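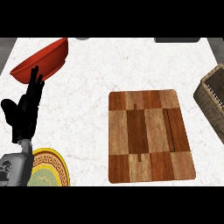 Covadonga Escobar wrote:

> I am still against moving the spring dance to the Drestavier hall.
> The floor there is stone, and two hours of jumping steps on stone
> is hard for the knees. Carrillo has a wood floor and we know it.
> The rent is higher, yes, but we paid it last year and we lived.

Dear Covadonga, dear all,

I understand the worry about the floor and I share it in part. My own knees are 78 years old like the rest of me. But I would like to put the other side before we decide in January.

Carrillo let in 81 people last time and we had to close the door at 8:30. Several couples from the Stanadance group had driven a long way and went home again. I did not like to see this. At Drestavier we would have place for everybody, and the musicians could sit on the stage and not between the coats.

About the jumping steps: we could do fewer of them. Maybe 2 sets in the whole evening, with waltzes and walking dances between. The beginners would be thankful also.

The money question is not small. Carrillo now asks 3,000 for the evening, with cleaning, and they want half of it before the end of the month. I have asked Drestavier for a written price and they have promised it, but I have not received it yet. When it comes I will send it to this list.

Does somebody still have the notes for the Skallurier medley? My copy is missing the second page, and the accordion part starts exactly there.

With best greetings from the kitchen table,
M.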